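Akpalu House, ground floor and utility room
Plumbing and general safety walk-round, with comments
Walked by: Sorcha Duggan. Also present: Benedicta Opoku (keys), Ama Darko (tenant, flat 2, opinions)
Visit: Tuesday, 9:30 a.m.
Marks used: OK / FIX / WATCH / see comment

1. ENTRANCE AND HALL

1.1 Front door closes on its own. OK. Closes on its own with real conviction, in fact. Mind your heels.

1.2 Hall lights. FIX. The one by the mailboxes flickers. It was marked WATCH last time, and I can confirm that it has been watched.

1.3 Hall clear of stored items. FIX. One stroller, one bicycle, one dresser. The stroller and bicycle belong to people who use them, and they have agreed to move them under the stairs. The dresser has been "going this weekend" for as long as I've held this clipboard.

1.4 Smoke alarm, hall. OK. Tested by button. Also tested, according to Ms. Darko, by the toast in flat 3 most mornings.

2. UTILITY ROOM – GENERAL

2.1 Door and lock. OK. Key sticks. Lift the handle while turning.

2.2 Floor dry. See comment. Dry in the middle, damp patch along the back wall under the sink. More on this in section 3, where it has earned its own heading.

2.3 Shelving fixed to wall. FIX. Top bracket is fixed to the wall in the sense that it is near the wall. Two new anchors, and please don't hang the ladder off it again until they're in.

2.4 Cleaning products stored low, lids on, labels readable. WATCH. Lids on. One spray bottle has had its label replaced with masking tape that says "the strong one." Find out what the strong one is or get rid of it properly, which doesn't mean down the sink.

2.5 Gloves available. OK. A new box, a size larger than anybody in the building.

3. UTILITY ROOM – WATER

3.1 Main shutoff can be found. OK. Behind the panel to the left of the sink. The arrow drawn on the panel points at the ceiling, so I have added another arrow.

3.2 Main shutoff turns. FIX. It turns 35 degrees or so and then thinks about it. Don't force it. If this valve snaps we will all learn where the street one is, and I would like to learn that on a better day. Remen to replace it.

3.3 Sink supply, cold side. FIX. Slow weep at the joint, enough to wet a paper towel in 13 minutes. I timed it. It was that sort of morning. Somebody has wrapped the outside of the nut in thread tape, very neatly, like a birthday present. Tape goes on the threads, inside, where you can't admire it. Take it off, clean the threads, redo.

3.4 Sink supply, hot side. OK.

3.5 Under-sink trap. WATCH. Hand-tight and holding. Bucket underneath was full of clothespins, so either the trap is sound or the clothespins are very clean.

3.6 Washer hoses. FIX. The hoses on the Ponunik are past the date we agreed to swap them and the cold one has a bulge near the tap end. Machine off at the wall and taps closed until it's done. A notice has been taped to the lid. By the time I left the notice had laundry on it.

3.7 Spare fittings. See comment. The drawer holds a fair number of loose fittings with no sizes marked. Try a fitting by hand before you put a wrench anywhere near it. 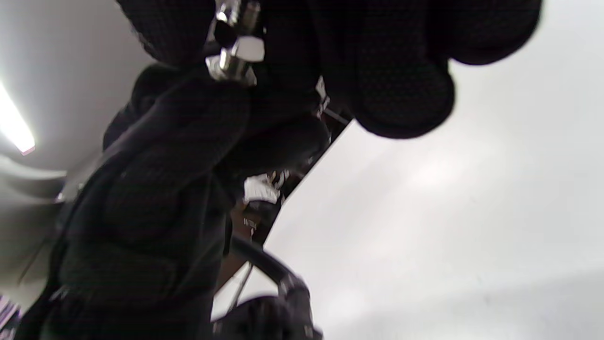

If it won't start by hand it is the wrong size or it is crossed, and no wrench has ever talked one out of either. Back it off and start over. Anything that doesn't match a pipe in this building can go in the scrap bin, including the pieces Alistair MacKinnon is saving in case we get a boat.

4. HEAT AND POWER

4.1 Water heater, clearance on all sides. FIX. The Drestar is being used as a coat rack. Coats down, please. Also the umbrella.

4.2 Relief valve discharge pipe points down and is open. OK.

4.3 Outlets near sink. OK. Both trip on the tester and reset.

4.4 Extension cords. FIX. One cord plugged into another cord, feeding a radio. Ms. Darko says the radio is essential. The second cord isn't.

ACTIONS

Washer hoses, both – Sena Ametepe – before the machine goes back on
Cold supply joint – Sena Ametepe – same visit
Main shutoff – Remen – they have given a morning in July and no further details
Shelf anchors, hall light – Benedicta Opoku
The strong one – Benedicta Opoku, windows open
Dresser – owner, this weekend, obviously

Next walk-round once the shutoff is in. I'll bring my own paper towels.

Recent items
Akpalu House: hall and stairs, spring checklist
How to read the water meter (with the new arrow)
Laundry hours and the Ponunik spin cycle
Who to call when Remen doesn't pick up
Bulky item pickup: dressers, sofas, other long-term residents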